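Keeping a Small Website in Good Order: Household Tips for Hosting Customers
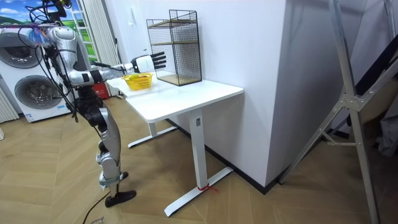
Photo: Plimholm Picture Desk

Plimholm provides this page for customers who run a family, hobby or small business website from a home desk. The tips apply to all shared hosting plans and require no special software.

Passwords. Use a separate password for the control panel, the database and each mailbox. Write the recovery codes on paper and store them with other household documents. Do not keep them in the mailbox they are meant to recover.

Backups. Download a full copy of the site before each update. Keep the last 3 copies and delete older ones. Customers on the Leka plan can find the backup tool under Files - Archive. A copy that has never been opened should not be relied upon, so restore one to a test folder every January.

Domain renewal. Reminders are sent to the address listed for the account owner. Check that this address is still in use, particularly after changing internet providers. An expired domain can be restored within 20 days at the normal renewal price. After that period, a recovery fee applies.

Disk space. Resize photographs before uploading them. For ordinary pages, a setting of 96 dots per inch is enough for images prepared in the Minami editor. Empty the trash folder of each mailbox as well - it counts toward the storage limit.

Moving a site. Lower the domain's time-to-live setting the day before the move. Leave the old account open until mail is arriving at the new one. Customers transferring from Kivville should request an authorization code from their former account page first.

Further instructions are available in help article 3361. Support staff will not ask for your password by telephone or e-mail.

Page last reviewed August 23, 2022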